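Home | Cats | Dogs | Small Animals | Advice Sheets | Contact

Print this page | E-mail this page

Changing Your Cat's Food: A Step-by-Step Guide

Advice sheet prepared for clients of the Salville Veterinary Practice by Mỹ Phùng and Damir Lazarević. Last reviewed 21 April 2018.

Cats are creatures of habit, and a sudden change of diet may lead to an upset stomach or a refusal to eat. Owners are advised to introduce any new food gradually. The steps below apply to healthy adult cats. Kittens, pregnant cats and cats receiving treatment should be moved to a new food only under the direction of a veterinary surgeon.

Before you begin

Weigh your cat and make a note of the result. The practice scales are available during opening hours and no appointment is required. If your cat will not travel calmly, weigh yourself holding the cat, then weigh yourself alone and subtract the second figure from the first.

Choose a settled period at home. A change of food should not coincide with building work, a house move or the arrival of another pet. Bedding, litter and the position of the bowls should remain the same throughout.

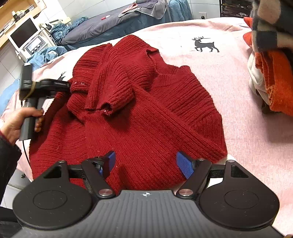

Familiar fabrics in the home: a dark red ribbed sweater.

Check that you have enough of the present food to last until the change is complete. Running out halfway is the most common reason for a hurried switch.

Step 1. Work out the daily amount

Read the feeding guide on the new packet and find the entry for your cat's weight. Dry foods differ in energy content, and a cupful of one may not equal a cupful of another. Use kitchen scales for each meal. Owners who feed both wet and dry food should reduce each accordingly – the guide on the packet normally assumes that nothing else is given.

Step 2. Mix the foods

For the first 2 days, offer three parts of the present food to one part of the new. For the next 2 days, offer equal parts. Then give one part of the present food to three parts of the new, and move to the new food alone if all is well. Cautious eaters may need each stage to be repeated, and there is no harm in doing so. 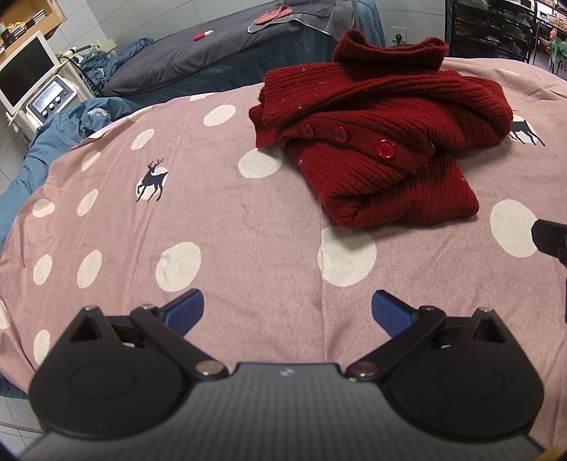 Step 3. Provide fresh water

Place water in a wide bowl away from the food and the litter tray. A cat moving from wet food to dry will need to drink more. Some 300 ml of water should be put out each morning for one cat, and the bowl should be washed before it is refilled. Milk should not be given as a substitute.

Step 4. Observe appetite and litter tray

Keep a short written record of what is eaten and what is left. Slightly softer stools may be seen in the early stages. If this occurs, return to the previous mixture until matters improve.

Wet food should be lifted if it has not been eaten within the hour. Dry food may be left down, provided that the daily amount is not exceeded.

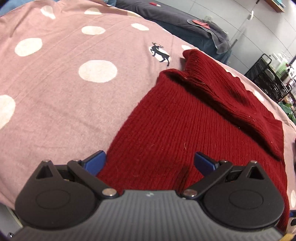

Treats should be kept to a minimum while the record is being kept, and other members of the household should be asked not to offer scraps. Where several cats share a home, feed them in separate rooms so that each receives the correct portion.

When to contact the practice

Please telephone without delay if your cat:

- refuses all food for a full day
- vomits repeatedly
- strains in the litter tray or passes little or no urine
- appears dull or hides for long periods

Straining to pass urine is an emergency, particularly in male cats, and should never be left until the next morning.

Weight checks after the change are carried out by Amanuel Bogale, veterinary nurse, and may be booked at reception.

Print this page | E-mail this page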